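The computer on Liette Ouellet's bench has been taken apart more often than most people have changed their bed sheets. It is an old desktop tower, and its job at Pleklow is to be a nuisance to software.

Ouellet writes the planner, a program called Wositz, which decides where the arm goes next and in what order. Her colleague Wian Ndlovu writes the part that tells it what it is looking at. They share a desk and, on good days, an opinion.
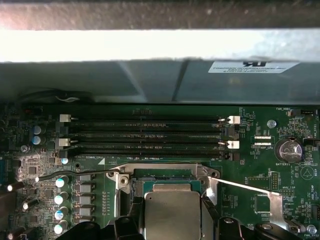 *Four empty memory slots above the processor, seen from the wrist.*

Perception, Ndlovu says, is mostly an argument about shiny things. A memory slot is long, dull and honest. A processor lid throws the light straight back, and early versions of his code took the glare for an edge and reported it with great confidence. He now makes the program give each guess a score. Anything under 95 goes back for a second look from another angle, a courtesy he says he rarely gets in meetings.
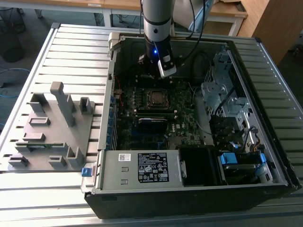
## The long way round

Planning sounds grander than it is. Wositz sketches 200 possible paths into the case, throws out those that would clip the drive cage or the power supply, and picks the dullest of what remains. Ouellet is fond of dull. The shortest route once won on points and passed 19 millimetres from a bracket, and she aged visibly – or so Ndlovu claims.

Cables are the real trouble. Metal stays where the model says it is, while a wire goes where it likes. 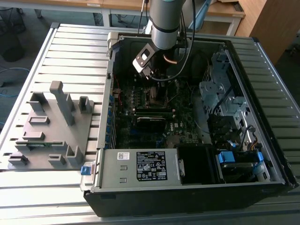
So the controller checks the force at the wrist 1000 times a second and stops if the push feels wrong. It stops quite a lot. Ouellet has spent most of June teaching it the difference between a latch being stiff, as latches are, and a latch being something else entirely. Her notes on the subject run to several pages, and the last entry reads "ask Wian", underlined twice.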